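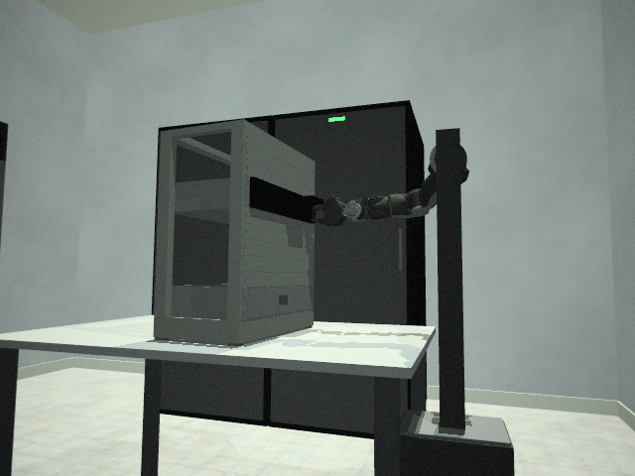
Elisa Colombo wrote under my last review that she'd stopped trusting any simulator that reports zero collisions, and that I should try putting an arm somewhere it clearly doesn't belong before handing out stars. Fine, Elisa. I did, and there went my evening.

The product is Toltus, a desktop package for planning arm motions and replaying them against a model of your workcell. I bought the single-seat license for 188 dollars, which puts it well under Beseck and a little over the price of a decent office chair. My test job was a reach into the upper part of an open-front cabinet sitting on a table, above the inner shelf, with the arm on a floor-standing post to the right. Any tool in this price range ought to handle that without drama.

Toltus handled it with no drama whatsoever. It ran the motion, wrote "Path valid, 0 contacts" in a cheerful green banner, and offered to export. Look at where that long black segment goes, though. It appears to pass straight through the side of the cabinet, which has a perfectly good opening in the front. I've had movers with the same approach to doorways, but they didn't give me a green banner afterward.

The cause took me most of the evening. When you import furniture, Toltus keeps two shapes for every object: the one it draws and the one it checks for contact. My cabinet had come in with the drawn shape and no checked shape at all. As far as the planner was concerned, the table had nothing on it. The import log mentions this once, in gray text, between a note about units and a suggestion that I rate the app.

You can fix it by hand. Open the object, choose Rebuild Contact Shape, and pick a method. "Fast" wraps the whole cabinet in a solid block, so now the opening is closed too and every reach fails. "Detailed" gives you proper walls and leaves the front open. It took 4 minutes on my machine and has to be redone if you rescale anything. After that the same path failed immediately and in red, and I have rarely been so pleased to see an error.

I then ran a batch of 200 random reaches with the rebuilt shape and replayed the ones it passed at quarter speed, watching the side panels. None of them went through a wall that I could see. The batch limit is 500, if you have a longer evening than mine.

What bothers me is the export button. It stays live when an object has no contact shape, and a path that looks approved can go straight to a controller. A real cabinet will object to this, and so will the arm's wrist. Wolde, which costs more and has an uglier interface, refuses to export until every object in the cell has been assigned something. I used to find that annoying.

Support answered in a day. They said the behavior is intended for "decorative geometry" and that a warning is planned for the October release. I asked how the software tells decoration from a cabinet I'm reaching into. They sent me a link to the manual.

Good things, briefly. Setup is quick, the joint sliders are the nicest I've used, and the Skevemska plug-in for importing floor plans worked the first time. If you already check your contact shapes by habit, you may get along with it very well.

Two stars out of five. I'll go to three if the warning shows up, and four if it's in a color I can read.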